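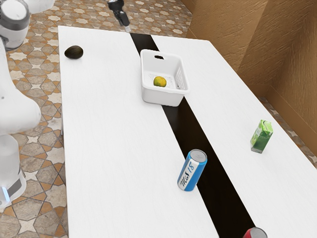
Page last changed 5 November 2023

The pitch from Trinero is simple enough. Train a robot arm on fruit and cans that exist only inside a computer, then let it loose on real groceries. The method is called Coltura, and the headline claim is that 160 simulated kitchens can stand in for months of work with real hardware.

I have read the report twice and I still don't buy all of it. The simulated tables look good. The lemon in its basket would pass in a cheap catalog. But a lemon that looks right can still roll wrong, and the report spends far more space on lighting and floor tiles than on weight or friction.

The real test came to 100 tries at a bench in Fustach. The arm placed the item correctly in 19 of them when the basket had been moved from its usual spot. The report puts this under "early limits," on page 15.

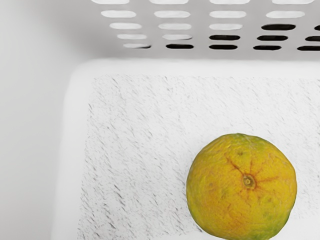

An orange in the simulated basket, seen from directly above.

Trinero says close views help the system judge where a piece of fruit sits before the arm commits. Maybe so. A rival method, Ding, makes much the same argument with plainer graphics, and the report never compares the two. I would have liked one table of numbers with both names in it.

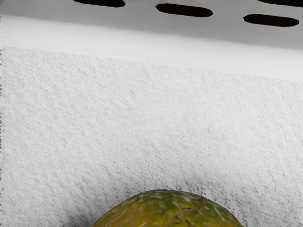

Does better-looking simulation make a robot better at picking things up?
It can help the cameras, but this report doesn't show that it helps the grip. Trinero plans to publish friction tests in December.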